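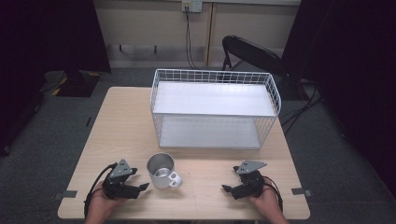 Estonel W8 Continuous Water Boiler

Counter-top boiler for staff kitchens, site canteens and small halls
Made by Zinchenko, supplied and serviced from Wincombe

Overview

The W8 is an automatic-fill water boiler with an 8 litre tank. It connects to a cold mains supply and keeps a working volume of water just below boiling. Water is drawn from a single push-down tap at the front. The tank fills in small steps, so a large draw does not bring the temperature of the whole tank down.

The unit suits kitchens where hot drinks are made in short bursts, such as before a shift or at a break. Sites with a steady queue for more than half an hour should look at the floor-standing W20.

Specification

Tank capacity: 8 litres
Power rating: 2,575 W at 230 V
Supply: single phase, 13 A plug fitted
Inlet: 15 mm compression, isolating valve required
Water pressure: 1.5 to 6 bar
Temperature setting: 75 to 97 °C in one-degree steps
Warm-up from cold: some 25 minutes
Tank: stainless steel, welded
Outer case: powder-coated steel, grey or white
Length of supplied lead: 1.8 m
Drip tray: lift-out

Models

W8 Standard. Fixed filter head, manual on/off switch.
W8 Timer. As Standard, with a seven-day timer and an energy-saving overnight setting.
W8 Low. As Timer, with a shorter case for use under wall cupboards. The tank is the same size. The filter is mounted on the wall beside the unit.

The W8 Low replaces the W7 Low, which is no longer made. Spare taps and elements for the W7 Low are still held in stock.

Siting

The boiler must stand on a level surface able to carry its full weight. Leave 50 mm clear at each side and 100 mm at the back. The vent on the rear panel must not be covered. Clearance under the tap is 145 mm, or 190 mm with the drip tray removed. Tall flasks and jugs can be filled with the tray out if the unit is set close to the front edge of the counter.

Do not site the boiler above a fridge, a dishwasher or any other appliance with an exposed control panel. A drain point within 1 m is advised. The overflow pipe must run downhill for its whole length and must not be joined to a waste pipe without an air gap.

Water quality

Scale is the main cause of early element failure. In hard water areas the filter cartridge must be fitted before first use. One cartridge treats 1,845 litres at medium hardness. The display shows a filter symbol when this volume has passed, but does not lock the tap. Reset by holding the two arrow keys for 6 seconds after the new cartridge is in place.

In soft water areas the cartridge can be left out and the bypass plug fitted. The plug is in the bag taped inside the front panel. Do not run the unit on softened water from a salt-based softener.

Cleaning

Wipe the case with a damp cloth. Empty and rinse the drip tray daily. Descale when the display shows code C2, or every six months, whichever is sooner. Isolate the power and let the tank cool before draining. Use a citric acid descaler only. Products containing hydrochloric acid will mark the tank welds and end the warranty.

Fault codes

C1: low water. Check the isolating valve and inlet strainer.
C2: descale due.
C4: sensor fault. Call for service.
C5: tank over temperature. Switch off, allow to cool, press the red reset button under the case. If the code returns, call for service.

There is no C3 on this range.

In the box

Boiler, drip tray, inlet hose, overflow pipe, bypass plug, wall template (W8 Low only), fitting guide. The filter cartridge is sold separately.

Warranty and delivery

Two years parts and labour, five years on the tank. The warranty covers mainland addresses and starts on the day of delivery. Scale damage is not covered.

Stock is held at Zudthorpe. Orders placed before 1 pm leave the same working day. Deliveries are to the ground floor only unless agreed at the time of order. Fitting can be booked through the Wincombe service desk and is charged by the visit.

Fitting guide and parts list last revised October 2024.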